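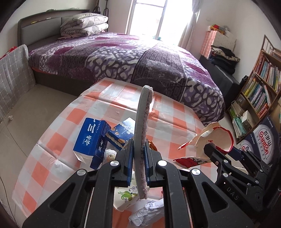
Trekcombe Basketball Club names Romain Vasseur as captain for the final part of the season

TREKCOMBE, 2020-02-13 — Trekcombe Basketball Club is pleased to announce that the guard Romain Vasseur will be captain of the men's first team until the end of the season. He takes over from Fikinar, the centre, who has asked to give up the role while he recovers from an operation on his left knee. Fikinar stays with the club and will travel with the team to away games when his doctors allow it.

Vasseur is 28 years old and is now in his fifth season at Trekcombe. He has played 144 games for the club in all competitions, and he started in most of them. He came to us from the second division as a reserve guard and was at first given only short minutes at the end of quarters. Since last season he has been the player who brings the ball up the court and calls the plays.

The players were told of the decision after morning practice. The head coach, Bodin, had spoken to Vasseur the evening before and had also asked Fikinar for his opinion.

"I did not need a long time to think," said Bodin. "Romain talks to everybody, also to the young players who do not get on the court very often. When he is angry he stays quiet for one minute and then he says something useful. I have had captains who were louder, and it was fine too, but for this group I prefer it like this."

Vasseur said that he was proud, but that the first thing he did was to telephone his predecessor.

"I wanted to hear from him that it was all right," he said. "He laughed and told me that now I must be the one who goes to the referee, and that I should learn to do it with my hands behind my back. I have been here for a good while and I know the people who sit behind our bench. Some of them have been giving me advice since my first game, and I think now they will give me more of it."

Team situation

Trekcombe stands in sixth place in the league at the break, two wins behind Gruklow, who hold the last place that leads to the play-offs. The club has five home games left in the regular season, and the first of them after the break is against Gruklow. The two teams met in September in the opening round, when Gruklow won on their own court after overtime. Vasseur scored 28 points in that game, his best result of the season, but he also missed the last shot of normal time. He has spoken about it several times since.

"I would take the same shot again," he said. "It was open, I had my feet in the right place. It went in and came out. I do not dream about it, whatever my teammates tell you."

The coach confirmed that the way of playing will not change very much. In recent weeks the team has defended higher up the court and has tried to score before the opponent is in position. This has cost some easy baskets at the other end, above all in the third quarter, and the staff have used the break to work on the return to defence. Shooting practice has been moved to the start of the session, when the players are still fresh. Bodin asked for this change after two games in which the team shot badly from the free-throw line.

With Fikinar out, the place under the basket will be shared by the players already in the squad. The club does not plan to sign a new centre before the summer. The medical staff expect him to begin light running in the coming weeks, and a date for his return to play will be given only when it is certain.

Duties of the captain

Besides the work on the court, the captain of Trekcombe speaks for the players in the monthly meeting with the club management, and takes part in the visits to local schools. Vasseur has already helped with the school visits during the last two seasons — he often stays until the last child has had a turn with the ball — and he will now help to plan them as well. The next visits will take place after the home game against Gruklow. Schools which would like to take part can write to the club office, and those that were on the list last year do not need to apply again.

Vasseur will keep his shirt number. The captain's contract with the club runs until the end of next season, and it is not affected by the new role.

Tickets for the game against Gruklow

Tickets are on sale now at the club office and at the door of the hall on the evening of the game. Season ticket holders keep their usual seats. A further 50 seats behind the north basket have been set aside for children from the club's youth teams, who can come in without payment if they wear their training shirt. One adult may sit with each group. The doors open one hour before the start, and supporters who come by car are asked to use the lower car park, as the upper one will be kept for the team buses.

After the game, Vasseur and Bodin will answer questions from the press in the room beside the main entrance. Fikinar will also be in the hall and will be available for short interviews at half-time. Journalists who wish to attend should send their name and the name of their newspaper or station to the club office no later than the day before the game. Photographers will receive their bibs at the scorer's table and must hand them back there before leaving the hall.

Press contact: Trekcombe Basketball Club, club office, media desk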